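The Woman Who Winds the Clock at Sellmont

The stairs up to the clock room in Sellmont are steeper than they look from the street, and by the time I got to the top I had to stand with one hand on the wall for a minute before I could say a proper hello. She was very nice about it. She has been climbing them twice a week for 17 years, and she told me she stopped being out of breath somewhere in the second winter, and that she still counts them in her head every time without meaning to.

"There are 436 turns of the crank in a full wind," she said, pulling a stool out for me with her foot, "and I don't count those at all. I count the stairs. Go figure."

She grew up two streets over, in a house where you could hear the hours strike through the bedroom window, and she says that as a little girl she thought every town had a bell that ran a bit behind. Hers did, by 9 minutes, for most of her childhood. People simply adjusted. The bakery opened by it, the school let out by it, and if you were meeting someone from out of town you told them "clock time" or "real time" so they'd know which one you meant. When she took over the winding, the first thing she wanted to do was put it right, and she was surprised at how many people stopped her outside the post office to ask her please not to.

"I thought they'd be thrilled! My own aunt was cross with me. She said she'd been 9 minutes late to everything for fifty years and she was too old to start rushing now."

She did put it right in the end, a little at a time over one long November, so that no single day would feel any different from the one before. She's still rather proud of that. I asked whether people noticed and she laughed and said the dogs did, the ones who got walked at six.

The movement itself was made by Hegedűs, a firm that put clocks into a good many town halls and a few railroad stations and then closed its doors, leaving behind a lot of machinery and very little paperwork. She has one sheet, folded in eight, that came down to her in a tobacco tin. It gives the length of the pendulum, the weight of the two weights, and a warning about oil, underlined three times. (Too much is worse than none. She says that to me twice, and then once more on the way down the stairs.) Everything else she learned from the man who had the job before her, who was not a talker. He let her come up and watch for most of a year. She'd bring a thermos and sit on this same stool, and some evenings he wouldn't say a word to her until it was time to put the light out.

"But he'd slow down when he got to something I needed to see," she said. "He'd do it with his shoulder out of the way. I think about that a lot now when I'm showing someone. You can talk and talk, and I do, as you've noticed, and half the time what they need is for you to move your shoulder."

We had our coffee up there, with the pendulum going back and forth behind us, and after a while I stopped hearing it, and then she told me that was the first thing to watch out for. When you stop hearing it, she said, you have to make yourself start again. A clock that's about to give trouble will sound different for days beforehand. There's a little drag in the beat, a kind of limp. She tapped it out for me on the lid of the thermos, first the healthy one and then the sick one, and I nodded as though I could tell them apart.

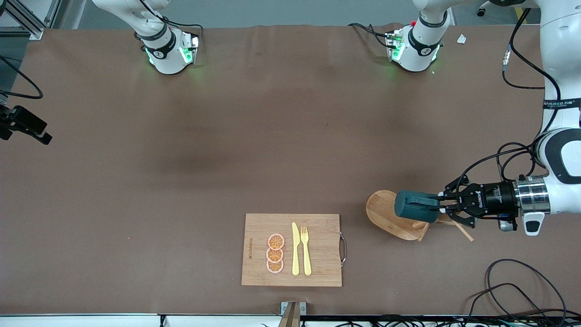
The worst of it came six years ago, when a tooth went on one of the wheels in the striking side and the bell rang on and on one night, well past anything a clock has a right to ring. She ran over in her slippers and her husband's coat. By the time she had it stopped there were people standing in the square in their bathrobes, some of them worried, most of them enjoying themselves, and one neighbor had brought out a plate of cookies. The clock was silent for four months after that. She found a small workshop called Clostska that was willing to cut a new wheel from the old one, and she drove the broken piece there herself, wrapped in a dish towel on the passenger seat with the belt done up around it.

It cost a good deal more than the town had set aside. She made up the difference with a supper in the square, long tables end to end, and she sold 400 tickets at the hardware store and could have sold more if there had been chairs. Somebody's cousin played the accordion. It rained during dessert and hardly anyone went home. When she talks about that supper her whole face changes, and I got the feeling she'd have let another tooth break if it meant she could do it again.

I wondered whether anybody had suggested an electric winder. Of course they had, she said, and they were perfectly sensible about it. A company called Skivalo sent her a very handsome brochure, and she keeps it in the drawer with the rags. She isn't against it. She has a bad knee that's getting worse, and she knows perfectly well that someday there will be a motor up here, and that the clock will probably keep better time for it.

"I don't want to be silly about it," she told me. "If it's a motor or a stopped clock, then put in the motor, and I'll come up and clap. I'd just like somebody to still come and listen to it. A motor will wind a sick clock just as happily as a well one."

There is a girl who comes up on winding evenings now, fourteen years old, who started because of a school project and kept coming after the project was handed in. She's strong enough to do the whole strike side by herself. She asks a great many questions, some of which have sent my host back to that folded sheet of paper and, once, all the way to the library. The two of them are writing things down as they go, in a green notebook that hangs on a nail by the door. I was allowed to look through it. There are drawings of every wheel, a page about pigeons, a recipe for ginger cake that neither of them could explain, and a long entry in the girl's handwriting on how the beat changes when it gets cold.

It was nearly five by then and she wanted me to be upstairs for it, right under the bell, which I'd been quietly hoping to avoid. She handed me a pair of ear protectors and kept none for herself. First there's a clack, a minute or so ahead, which she calls the clock clearing its throat. Then a fan starts to whir, and you feel the floor go a little bit alive under your shoes, and then it comes, and I can't say much about it except that I felt it in my teeth.

She was watching me the whole time with her arms folded, grinning.

"And that's only five," she said, when I'd got the things off my ears. "You should come back for noon."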